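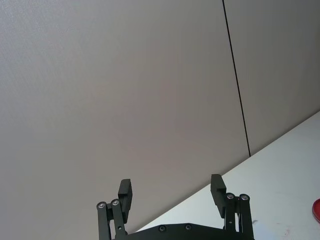 Support log > Tables and partitions > Joints and gaps

Shadow line and black seam at the back of a white worktop

Opened by Sandrine Riviere, Brirville
Status: closed
Date: 2022-11-09

Problem as reported: We have a white tabletop standing against a gray partition made by Gosum. One vertical joint between two panels shows as a thin black line, a little thicker toward the top and thinner where it comes down to the table. Along the base of the partition there is also a dark line where it meets the tabletop. I would like to know if the panels are out of line, and if the dark line is a gap that crumbs and paper clips can drop into.

First reply, Fabrice Coste: The two things may have one cause, so please check the table before you touch the panels. Clear the surface first, including the red dish or lid. Put a level on the tabletop, once along the back edge and once front to back. Then slide a strip of thin card down behind the table in several places and note where it goes through.

Sandrine Riviere: Level along the back is fine. Front to back it leans slightly toward the room. The card goes through near the seam but not at the far left end. The panel on the right looks a shade darker than the big one. Is that a different batch?

Fabrice Coste: Possibly, but a panel set at a slight angle will also look darker under the same light. Hold a ruler flat across the seam and see if it rocks. If it does, one panel is sitting forward.

Sandrine Riviere: It rocks near the top. Lower down it sits flat.

Fabrice Coste: Then the top clip is loose. Steps:

1. Pull the table out 300 mm so you can reach the foot of the partition.
2. Loosen the two top clips, press both panels to the rail, and tighten again.
3. Check the corner at the bottom of the seam with a square. It should read 90 degrees.
4. Raise the front feet of the table until the level is true, then push it back.

Do not fill the seam. The panels need to come off for cleaning and filler will tear the facing.

Sandrine Riviere: Done this morning. The ruler no longer rocks and the card stops everywhere. The right panel still looks darker at its outer side – I can live with that. A faint shadow remains along the base.

Fabrice Coste: That is normal with a light from above. Closing.

Tags: partition, panel joint, tabletop, leveling

Comments (2)

Gilbert: Same clips here. Mine needed a washer behind the left one before it would hold.

tablefoot: Does this work with the Famitby rail?

Related tickets
Famitby rail: clips will not tighten
Table feet sink into carpet
Cleaning marks on gray panels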